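레몬 한 망 남김없이 쓰기: 보관부터 껍질 청소까지

등록 2019년 4월 2일 | 분류 부엌살림

레몬은 한두 개만 사면 비싸고 망으로 사면 남는다. 우리 집은 식구가 적어서 한 망을 사면 절반은 냉장고 구석에서 딱딱해지곤 했다. 3월에 13개들이 한 망을 사서 끝까지 써 보면서 적어 둔 것을 정리한다. 예전에 올린 식초 청소 글과 겹치는 부분은 뺐다.

고르기

손에 들었을 때 크기에 비해 묵직한 것을 고른다. 껍질이 울퉁불퉁하고 두꺼운 것은 즙이 적은 편이다. 표면이 매끈하고 결이 고운 것이 즙을 짜기에 낫다. 껍질을 갈아서 쓸 생각이면 조금 두꺼운 것도 괜찮다. 꼭지 부분이 갈색으로 물렁하면 속까지 상한 경우가 많으니 내려놓는다. 망에 든 것은 바닥 쪽을 꼭 뒤집어 본다. 눌린 것 하나에서 곰팡이가 피면 옆의 것으로 금방 번진다.

푸른 기가 도는 것은 덜 익었다기보다 산지와 수확 시기 차이일 때가 많다. 신맛이 더 세니 청소용이나 청을 담글 때 쓰면 된다.

씻기

껍질까지 쓸 것이면 씻는 데 시간을 좀 들여야 한다. 수입 레몬은 겉에 왁스가 발린 것이 많다.

먼저 굵은소금을 손바닥에 덜어 레몬을 굴리듯 문지른다. 흐르는 물에 헹군 다음 베이킹소다를 뿌려 한 번 더 문지르고 다시 헹군다. 마지막으로 끓는 물에 넣고 10초쯤 굴렸다가 바로 찬물로 옮긴다. 물에 뜬 기름기가 보이면 왁스가 녹아 나온 것이다. 오래 담가 두면 껍질이 익어서 향이 날아가고 색도 탁해진다.

물기는 마른행주로 닦고, 꼭지 쪽 움푹한 곳은 키친타월 모서리로 찍어 낸다. 이 부분에 물이 남은 채로 냉장고에 넣으면 거기서부터 상한다. 보관할 것은 씻지 말고 그냥 두었다가 쓰기 직전에 씻는 편이 오래간다.

통째로 보관하기

실온에 꺼내 놓으면 일주일 정도는 괜찮다. 그 뒤로는 껍질이 마르면서 단단해진다. 금방 쓸 것만 밖에 두고 나머지는 냉장고로 보낸다.

냉장 보관은 하나씩 랩으로 싸는 방법과 지퍼백에 한꺼번에 넣는 방법을 둘 다 해 봤다. 랩으로 싼 쪽이 더 오래 탱탱했지만 차이가 크지 않았고 랩이 아까웠다. 지금은 지퍼백에 넣고 공기를 빼서 채소 칸에 둔다. 이렇게 해서 3주를 넘긴 것도 즙이 잘 나왔다.

물에 담가 냉장하는 방법도 있다. 뚜껑 있는 유리병에 레몬을 넣고 잠길 만큼 물을 붓는다. 물은 이삼일에 한 번 갈아 준다. 껍질이 마르지 않는 것은 확실한데 병이 자리를 많이 차지해서 나는 두 번 하고 그만두었다. 김치냉장고에 빈 칸이 있는 집이면 해 볼 만하다.

사과나 바나나와는 떨어뜨려 둔다. 같이 두면 빨리 무른다.
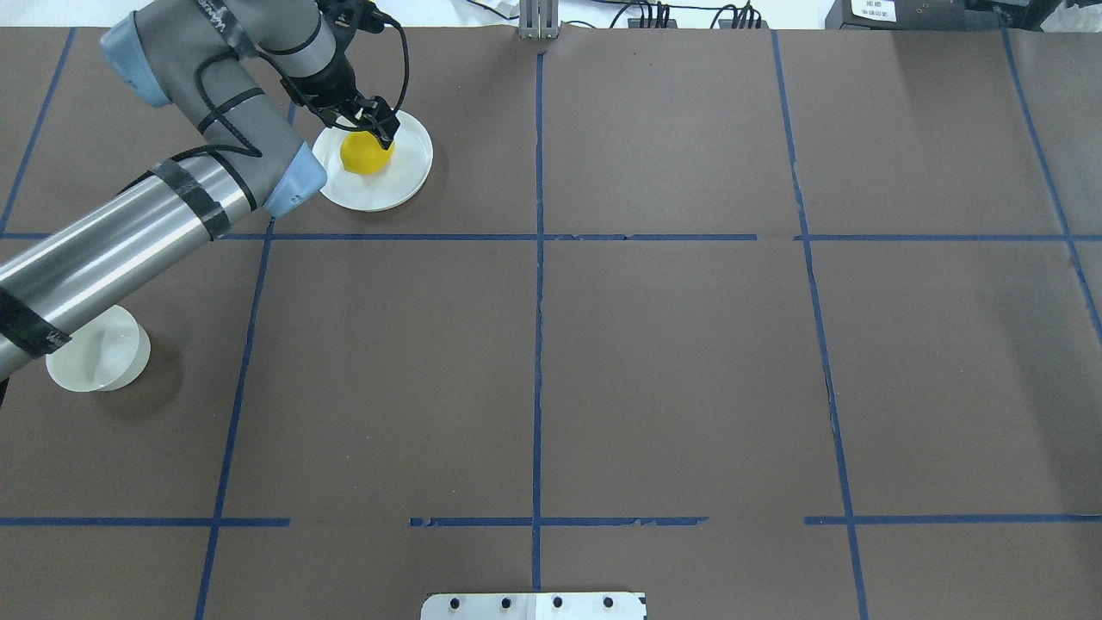
자르고 남은 반쪽은 단면이 아래로 가도록 작은 접시에 엎어 놓고 그 위에 랩을 씌운다. 단면에 랩을 바로 붙여도 된다. 사나흘 안에 쓰는 것이 좋고, 단면이 마른 것은 얇게 한 겹 잘라 내면 그 안쪽은 멀쩡하다. 냉장고에서 반쪽짜리가 두 개 이상 나오면 그날 즙을 짜서 얼린다. 안 그러면 셋이 되고 넷이 된다.

즙 짜기

냉장고에서 꺼낸 레몬은 차가워서 즙이 덜 나온다. 실온에 30분 두거나, 급하면 미지근한 물에 5분 담근다. 전자레인지에 10초에서 15초 돌리는 방법도 있는데 그 이상 돌리면 속이 뜨거워지고 터질 수도 있다. 돌리기 전에 이쑤시개로 한두 군데 찔러 둔다.

도마 위에 놓고 손바닥으로 눌러 가며 굴린 다음 가로로 자른다. 즙짜개가 없으면 반쪽에 포크를 꽂고 돌리면서 짠다. 씨는 작은 체를 밑에 받치면 걸러진다.

몇 방울만 필요할 때는 자르지 않는다. 끝 쪽에 젓가락으로 구멍을 내고 눌러 짠 뒤 구멍에 랩 조각을 붙여 냉장고에 넣는다. 생선 한 토막 구울 때 이렇게 쓰면 한 개로 세 끼를 간다.

얼리기

즙은 얼음틀에 부어 얼린다. 우리 집 틀은 한 칸이 큰술로 한 술이어서 계량할 일이 없다. 다 얼면 틀에서 빼서 지퍼백에 옮기고 날짜를 적는다. 틀에 그대로 두면 냉동실 냄새가 밴다. 플라스틱 틀은 레몬 향이 잘 안 빠지니 하나를 정해 놓고 그것만 쓴다.

슬라이스는 0.5센티미터 두께로 썰어 종이 포일을 깐 쟁반에 서로 닿지 않게 펴서 얼린다. 얼고 나면 한데 모아 담아도 붙지 않는다. 물에 띄우거나 생선 위에 얹어 구울 때 바로 꺼내 쓴다. 씨는 얼리기 전에 빼야 한다. 언 다음에는 잘 안 빠지고, 씨째 우리면 물이 쓰다.

껍질은 노란 부분만 강판에 갈아 작은 통에 얼린다. 하얀 속껍질까지 갈면 쓴맛이 난다. 즙만 쓸 날에도 짜기 전에 껍질부터 갈아 두면 버리는 것이 없다. 짜고 나서 흐물흐물해진 껍질은 갈기가 어렵다.

통째로 얼려도 된다. 얼린 것을 그대로 강판에 갈아 국수나 샐러드 위에 뿌린다. 해동하면 물러져서 썰어 쓰기는 힘들다. 대신 즙은 생레몬보다 쉽게 나온다.

레몬청을 담글 때

레몬과 설탕은 무게로 1대 1. 설탕을 줄이면 냉장고에 넣어도 오래 못 간다. 병은 찬물부터 같이 끓여 소독하고 입구가 위로 오게 세워 말린다. 물기가 한 방울이라도 남으면 거품이 생긴다. 양 끝 꼭지 부분은 두껍게 잘라 낸다. 쓴맛은 대개 여기와 씨에서 나온다.

설탕은 3분의 2만 먼저 버무리고 나머지는 맨 위에 덮는다. 실온에서 하루 두면 설탕이 녹아 내려앉는데, 바닥에 가라앉은 것은 마른 숟가락으로 저어 준다. 그다음 냉장고에 넣고 11일째부터 먹었다. 더 일찍 먹어도 되지만 껍질 쓴맛이 남아 있다.

껍질로 하는 청소

즙을 짠 껍질은 버리기 전에 한 번 더 쓴다.

싱크대 수전의 하얀 물때는 껍질 안쪽으로 문지르고 5분 두었다가 닦아 낸다. 수전 밑동처럼 두껍게 낀 곳은 껍질을 고무줄로 묶어 30분 둔다. 마지막에 꼭 물로 헹구고 마른행주로 닦는다. 산이 남으면 도금이 상한다.

도마는 굵은소금을 뿌리고 반쪽 단면으로 결을 따라 문지른다. 김치 물이 든 플라스틱 도마는 이것만으로는 다 안 빠진다. 문지른 뒤 햇볕에 반나절 세워 두면 꽤 옅어진다.

전자레인지는 내열 그릇에 물 한 컵과 껍질 두세 조각을 넣고 3분 돌린다. 문을 바로 열지 말고 5분 두었다가 행주로 닦으면 말라붙은 것이 불어서 떨어진다. 그릇이 뜨거우니 장갑을 끼고 꺼낸다.

전기 주전자 안쪽 물때에는 슬라이스 두 쪽을 넣고 물을 채워 끓인 다음 한 시간 둔다. 그 물은 버리고 맹물로 한 번 더 끓여 버린다. 우리 집 주전자는 한 달에 한 번이면 충분했다.

쓰면 안 되는 곳

대리석과 인조대리석 가운데 석회질이 든 것은 레몬이 닿으면 광이 죽는다. 모르는 재질이면 구석에 한 방울 떨어뜨려 보고 바로 닦아 확인한다. 알루미늄 냄비는 검게 변할 수 있다. 무쇠 팬은 길들여 놓은 기름막이 벗겨진다. 원목 식탁도 칠이 약하면 얼룩이 남는다.

락스와는 절대로 같이 쓰지 않는다. 산과 섞이면 유독한 가스가 나온다. 락스로 닦은 자리를 레몬으로 다시 닦는 것도 안 된다. 충분히 헹구고 다른 날 한다.

손에 상처가 있으면 장갑을 낀다. 레몬즙이 묻은 손으로 햇볕에 오래 나가 있으면 피부가 벌게지거나 얼룩이 생기는 사람이 있으니 작업이 끝나면 비누로 씻는다.

말려서 쓰기

남은 껍질은 하얀 부분을 숟가락으로 긁어내고 채반에 펴서 말린다. 볕이 좋으면 사흘, 장마철에는 그냥 포기하는 것이 낫다. 오븐이면 90도에서 두 시간, 중간에 한 번 뒤집는다. 손으로 꺾어서 딱 부러지면 다 마른 것이다. 덜 마른 채로 병에 담으면 안에서 곰팡이가 핀다.

마른 껍질은 다시 팩에 담아 신발장이나 쓰레기통 뚜껑 안쪽에 붙인다. 향은 2주쯤 간다. 향이 약해지면 손으로 비벼 부수고, 그래도 안 나면 버린다. 옷장에는 넣지 않는다. 습기를 먹으면 옷에 누런 물이 들 수 있다.

댓글 2

Ritu Dubey: 얼음틀에 얼릴 때 물을 섞어도 되나요? 아이가 너무 시다고 해서요.

글쓴이: 섞어도 됩니다. 대신 요리에 쓸 것과 헷갈리니 지퍼백에 따로 적어 두세요. 저는 물 탄 것은 작은 틀에 얼립니다.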